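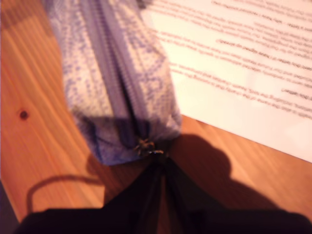

Zippered pouch in lavender and white on a wooden tabletop.

How to Prepare an Officer Appointment Notice

By Mortimer Lindgren
September 12, 2025

An officer appointment notice tells staff, lenders and customers that a person has taken a named post in a company. It is a short document with a fixed order. Most errors come from sending it before the board record is complete, or from using a title that does not match the bylaws.

These steps apply to a private company with a board and an existing officer list. A listed company has disclosure duties that are not covered on this page and should work from its securities counsel's checklist.

Step 1. Confirm the authority

Read the officer section of the bylaws. It will state who may appoint officers and whether the board must vote on each post. Some bylaws let the chief executive appoint vice presidents alone but reserve the president, secretary and chief financial officer for the board. If the new title does not appear in the bylaws, look for a clause allowing "such other officers as the board may designate." Without that clause, the bylaws must be amended first.

Step 2. Record the decision

Draft a resolution with the full legal name, the exact title, the effective date and the name of the person being replaced, if any. State whether the officer may sign contracts and up to what value. Have the secretary sign the resolution and place it in the minute book. A written consent can take the place of a meeting where state law and the bylaws allow it. Check how many directors must sign, as many states require all of them.

Step 3. Fix the reporting line

Write one sentence that says who the officer reports to, and one for each group that will report to the officer. If the officer keeps an earlier job, say so. At Boateng, a parts distributor in Cumville, a May notice named a new chief operating officer and left out that she would continue to run the Cladonham warehouse. Purchase requests for the warehouse went to the wrong desk until a corrected notice was issued.
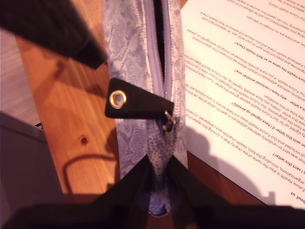
Zipper partly undone, with its metal slider and black leather tab.

Step 4. Draft the text

Keep the body under 200 words. Use this order:

- Name, title and effective date
- Reporting line
- Duties of the post
- Duties kept from an earlier post
- Prior experience, in one or two sentences
- What happens to the outgoing officer
- Contact for questions

Put the effective date in the first sentence. "Effective immediately" is acceptable in a press release but causes trouble in a notice that will be filed, so give the calendar date as well. Leave out pay and equity terms. Describe a departure in the words agreed with the departing officer and add nothing to them.

Step 5. Set the release order

Send the notice to the direct reports first, then to all staff, then to outside parties. Pornthip Suksawat, corporate secretary at Piltell, uses a 2-hour gap between the direct reports and the staff mailing and holds the outside release until the next morning. The gap gives managers time to read the text before their teams ask questions.

Check loan agreements before the outside release. Some require written notice to the lender when a senior officer changes, and the period may run from the date of the resolution.

Step 6. Update the records

Complete these items after release:

- Bank signature cards
- State annual report or statement of information
- Insurance policies that name officers
- Signing authority table
- Website and letterhead

Remove the outgoing officer's access and signing rights on the effective date. Banks often ask for a certified copy of the resolution, so have the secretary prepare several originals at the start.

Step 7. File the notice

Store the final text with the resolution and a list of recipients. If a correction is needed, issue a new notice that refers to the first by date. Do not edit the filed copy.

Related
How to Read a Signing Authority Table
Written Consents and Board Meetings Compared
Interim Officers: Setting an End Date
12 Terms Used in Company Bylaws

Contact the editor | Copyright 2025 | Back to top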